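Gripper does not close fully after homing, stops at count 818
Ticket opened by: workshop member, Arnlow shared workshop
Status: Open – waiting for reply
Project: Picard arm, home build
Controller: Climbridge board, stock firmware
Opened: 19th May

Summary

I am building a small arm in our shared workshop and I have a problem with the gripper. It opens correctly every time. When I send the close command, it moves, then it stops before the end and the controller reports "position reached". The position is not reached. There is still a gap between the fingers and I can put a pencil in it.

The gripper has a rack drive. The motor and the rack came together as a kit from Norkuva. I did not change the gears.

What I expect

Full travel from open to closed is 3,099 counts on the encoder. I measured this by hand in November, when the arm was first put together, and it was correct all winter. Closed should be zero.

What happens

After homing, the close command ends at 818. The value is the same on most tries. Sometimes it is a little higher, never lower. If I switch off the power and push the fingers by hand, they close completely and I feel no hard point.

Log from the last try:

home start
home ok
open ok, pos 3099
close start, current limit 70
close done, pos 818
status: position reached

What I tried already

1. Restarted the board and did homing again. No change.

2. Changed the current limit from 70 percent to the maximum and back. With the higher limit the motor makes more noise but stops at the same place. I do not want to leave it high, the motor gets warm.

3. Loaded the settings file from November. No change, so I think the settings are not the reason.

4. Cleaned the rack with a dry brush and put a very small amount of grease. The movement by hand is smoother now. The close command still stops at 818.

5. Disconnected the wrist camera, in case the cable was pulling on something. No change. I connected it again after.

6. Ran 14 cycles of open and close with nothing between the fingers. All of them stopped early. I wrote down each value and can send the list if it is useful.

7. Looked at the rack through the wrist camera, with the arm parked low over the packing corner. Four teeth are visible under the housing. They are a bit blurred because they are so close to the lens, but I see no missing tooth there. The two bolt heads on the yellow plate behind are visible too. From this view I cannot judge the rest of the rack.
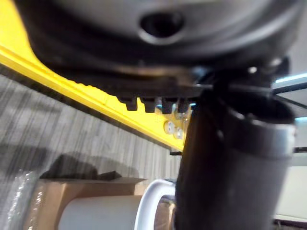
8. Checked the bolts on the yellow plate with a key. Both were tight. I put a paint mark on each one, so I will see if they turn later.

9. Turned the motor slowly in manual mode, in steps. In this mode the fingers go past 818 without a problem and reach zero. This is the most strange part for me – the same motor, the same rack, and it closes.

My guess

Because manual mode works, I suspect the close command is using a soft limit which is saved on the board and not in the settings file. I looked in the menu and did not find such a value. It is possible that I do not understand the menu well, the manual is short on this page.

The other possibility is a current peak when the fingers start to slow down. I have no tool here which is fast enough to measure it.

Questions

Is there a second limit for the close position, and how can I read it?

Does a full reset of the board also delete the joint calibration? I would like to avoid this, it took me two evenings.

Why does the status say "position reached" when the target is zero? If the current limit stops the motor, I would expect a different message.

Update, same evening

I tried to close with a lower speed. At half speed the fingers stop at 818 again. At the slowest speed they went to zero two times and then stopped early on the third try. I have left the speed at the normal value and will not change anything more until I have a reply.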